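Textile Sorting Notebook, Wekham House
Bedroom 2, clothing on the bed. Entry for April, morning session. Kept by Sixten Nygård. 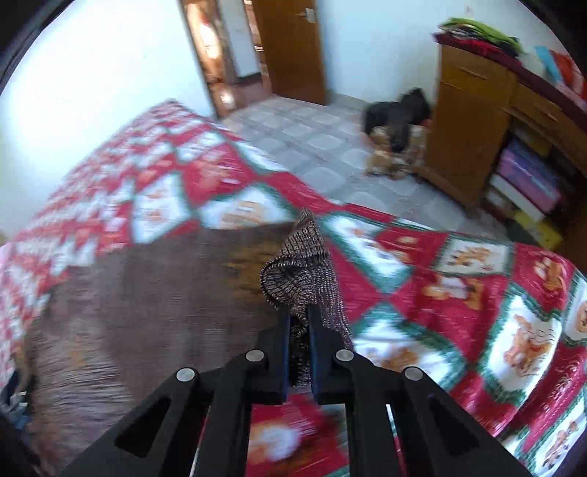

Purpose of the session

The contents of the bedroom chest are to be sorted, folded and entered in the Mulik register before the storage boxes are closed. The bed serves as the sorting surface. The patterned blanket with the teddy bears remains in place during the work and is not itself part of the lot.

Materials

Knit pieces and larger cloths are handled separately. The ribbed knit in dark brown, black and beige has been entered under number 51. The large brown cloth has been entered under number 80. Fiber content is left blank for both until the labels have been checked. Colleagues are asked not to enter "wool" on the basis of touch alone.

Procedure

1. Lay each piece on the bed and open out any curled edges before folding.
2. Fold ribbed knits along the direction of the rib. Folding across it left a hard crease in number 18, which now has to be laid flat again.
3. Fold large cloths in half lengthwise, then in thirds.
4. Place the register slip between the last two layers, with the number facing up.
5. Enter the piece in the register before starting the next one.

Observations

Brown pieces are easily confused once folded. Numbers 51 and 80 should go into different boxes, and the color column should state more than "brown." I have used "brown/black/beige, ribbed" for the first and "purplish brown, large" for the second. The earlier entries made at Vusberg use a single color word and will need to be revised in the same way.

The red and white blocks of the blanket make small dark items easy to find, but the pattern is tiring to work over for a full morning. A plain sheet may be requested for the afternoon.

Open points

Number 119 appears in the register without a matching piece. The slip may have been written twice. To be checked against the Vusberg list.

Box labels have not yet been received. Until they arrive, the box number is to be written in pencil on the lid.

S. Nygård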